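Desk and drawer organizers: cardboard dividers vs. fixed inserts
Storage & Small Workshop > Sorting and layout

drawer_datum
Posted 26/11/2022
I have two light wood desks butted together and one shallow drawer with a light wood bottom. Contents to be sorted: phones, chargers, cables, clear rods, small flat parts. I am trying to decide between a cardboard compartment organizer that stays on the desktop and a fixed insert for the drawer. The cardboard one is two columns by five rows, open top, dividers slotted together at the front edge. It sits in the middle of the desk, in front of the laptop. 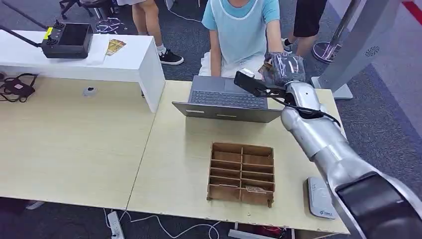 Cardboard organizer, ten slots, one flat tan piece in it so far.

Questions:
1. Does slotted cardboard hold its shape under daily use?
2. Is it worth lining the drawer before fitting anything?
3. Where do long items go? They do not fit in a slot.

Pludwood
Re: Desk and drawer organizers
1. Yes, within limits. The weak point is the slot where two dividers cross. Put a drop of white glue on each crossing and let it cure overnight with the box square against a wall. I have one from Istier that has held up since January of last year with glue and nothing else.
2. No. Liner shifts and catches on the parts.

hurano_fan
Re: Desk and drawer organizers
Disagree on 2. A bare bottom lets everything slide to the back each time the drawer is opened. Thin cork, cut 2 mm undersize on each side, does not shift. Contact adhesive is unnecessary.

Also, check the seam between the desks before you settle on a position. If the tops are not level, a cardboard box straddling the joint will rack. Keep it on one desk or the other.

drawer_datum
Re: Desk and drawer organizers
It is on the right-hand desk, clear of the seam. Both tops have chipped front corners, so I am not worried about marking them.

On the drawer: I would like to leave the bottom as it is. Reaching in from above is easier when there is nothing raised to catch on, and a fixed insert takes up height I do not have.

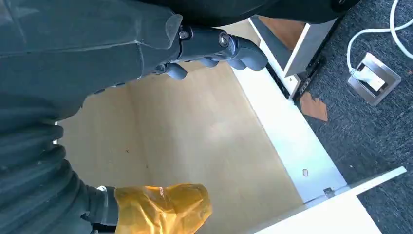 So the choice is between loose trays, which can be lifted out, and no division at all. Salgado sells a loose tray set, part 3241, but the listing gives outside dimensions only. Does anyone have the inside depth?

Nuno Abreu
Re: Desk and drawer organizers
I have that set. I never measured the depth, but a phone lies flat in the larger tray and stays below the rim. The small trays are too narrow for a charger with a folded cable. I would not buy them again for electronics. For screws they are fine.

Pludwood
Re: Desk and drawer organizers
Hurano_fan, cork sheds. After a year you have crumbs in every connector. If the contents slide, the drawer is being pulled too hard or is underfilled. Two loose trays packed side to side will not move on bare wood.

hurano_fan
Re: Desk and drawer organizers
Cheap cork sheds. Sealed cork does not. We have been through this in the other thread.

Florêncio Baptista
Re: Desk and drawer organizers
Nobody has answered question 3. Long items should be stored upright, in a tube with a weighted base, or flat along the longest side of the drawer with a strip of batten to hold them. Clear rod needs a sleeve as well, or the surface scratches wherever two pieces touch. What length are yours?

drawer_datum
Re: Desk and drawer organizers
Mixed lengths. They are thin, transparent, and hard to see against a bright floor when one rolls off the desk, so upright is probably better.

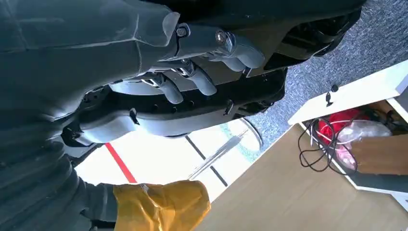 One of the clear rods, with the red floor tape behind it.

Florêncio Baptista
Re: Desk and drawer organizers
Upright, then. Wrap a turn of colored tape at one end of each rod. It gives you something to look for on the floor and marks which end goes up. Use a tube roughly 8 cm across. Anything wider and the rods lean and cross.

Nuno Abreu
Re: Desk and drawer organizers
Masking tape, if the rods have to go back to being clear later. Vinyl leaves residue.

drawer_datum
Re: Desk and drawer organizers
Noted. Plan is glue on the divider crossings, bare drawer with two loose trays, rods in a tube at the back of the left desk. I will skip the cork for now.

hurano_fan
Re: Desk and drawer organizers
Your drawer. Post again when the chargers are all at the back.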